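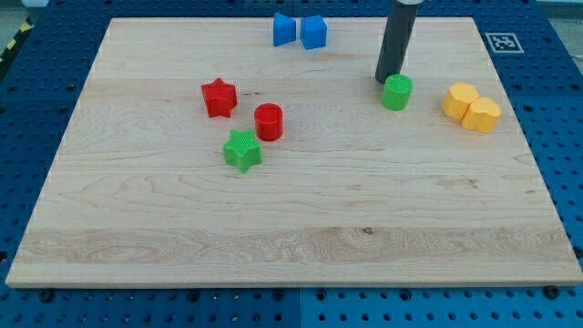

Violeta Escobar
Lecturer in Automation, Grindgate College

Handling and Manipulation, Unit 4: Can a machine do the chores yet?
Notes to accompany the lecture of October 6, 2022

4.1 Scope

Unit 3 dealt with fixed automation: feeders, bowl sorters, pick-and-place on known parts in known positions. This unit deals with work where the parts are known but the positions are not. Tidying a worktop, clearing a bench at the end of a shift and sorting a mixed tray of fittings all belong to this class. The household version and the shop-floor version differ in lighting, in floor space and in who is standing nearby. The handling problem is largely the same.

The question in the title has a short answer, which is "some of them, slowly, with somebody on hand". The rest of the unit sets out which ones and what "slowly" means.

4.2 The tabletop task

The standard teaching case is a flat surface with small blocks on it and one arm above it. The instruction is given in ordinary words: put the red star next to the blue cube, or push the two yellow blocks apart. The arm has a plain cylindrical tip and works by pushing. Nothing is picked up.

Pushing is treated first for three reasons. It removes grasp planning from the problem. It keeps the object on the surface, so the state can be written as a position and a heading for each block. It also matches a fair amount of real chore work, such as sweeping offcuts to one side of a bench or squaring up tins on a shelf.

State, for eight blocks: x, y and heading for each, giving 24 numbers. Add x and y for the tip. In practice the heading of an upright cylinder carries no information and may be dropped.

4.3 Contact and shape

A pushed block turns unless the line of push passes through its centre of friction. For a cube pushed flat on one face the error grows slowly and can be corrected. For a star the tip may settle between two points, where it is held fairly well, or strike a point and slip off. The two cases can differ by a few millimetres in the starting position of the tip.

Cylinders standing upright present the same outline from every side, yet a small tip touches them along a single line. A slight sideways error sends the block off at an angle. Students tend to rank the cylinder as the easiest block and the star as the hardest. Trials on the Dullthorpe bench put the cylinder well down the list.

Blocks that touch, or nearly touch, need separate treatment. A push on one is a push on both. To part a pair, the tip must come in at the join or work one block round by a corner. Two blue blocks side by side near the back edge of a board are a poor starting position, as a push from the front risks sending either one over the edge. The planner should move the tip round behind them before making contact.

4.4 The surface

Friction is not uniform on natural timber. Grain direction matters, and a knot may be harder or slightly proud of the wood round it. A board of figured maple will give different sliding distances along and across the grain. Endang Purba's bench notes from July, held in the Urrego folder, recommend measuring both before any model is fitted. Treat the single coefficient quoted in older textbooks as a first guess only.

The edge of the board is a hard limit. A block that leaves the board is counted as lost and the run ends. Household surfaces have the same limit with worse results.

4.5 Seeing

Colour is the easiest cue under even light and the first to fail under poor light. Shape is needed where two blocks share a colour, as with a green star and a green cylinder. The arm itself hides part of the surface. With a camera facing the arm, whatever lies directly behind the tip may be lost for the length of a push, so the tracker must hold its last estimate and widen its error bounds.

A printed square marker fixed beside the work gives a known point for calibration. It should be checked again whenever the table or camera has been knocked.

4.6 Measuring success

Report at least the following for each task:

Number of attempts, with 100 as the minimum for a published rate
Rate of completion without human help
Time to completion, given as a median
Number of blocks lost over the edge
Wording of the instruction as given

Bayu Majimbun's series on the Tulwood rig ran to 129 attempts on a single instruction. The failures fell into two groups, wrong block chosen and right block badly pushed. The groups should be logged separately. The first is a fault of language or vision and the second is a fault of control, and a combined rate hides both.

4.7 What carries over to real chores

Carries over: choosing an object from a spoken request, moving it a short distance, recovering after a small slip.

Does not carry over yet: soft items, anything wet, stacked items, drawers, objects the system has not met before. A sock has no useful heading. A bench vice full of swarf has no tidy outline.

Shop-floor users may accept a slow machine that works through the night shift. A household user compares it with thirty seconds of their own effort.

4.8 Preparation for the tutorial

Work out a push sequence that brings a red cylinder and a green cylinder together without touching any other block. State your assumed friction and your tip diameter. Sketches by hand are accepted. Malachy Noonan takes the first tutorial group and Noreen Heffernan the second; bring Unit 3 notes, as section 3.6 on part presentation will be used.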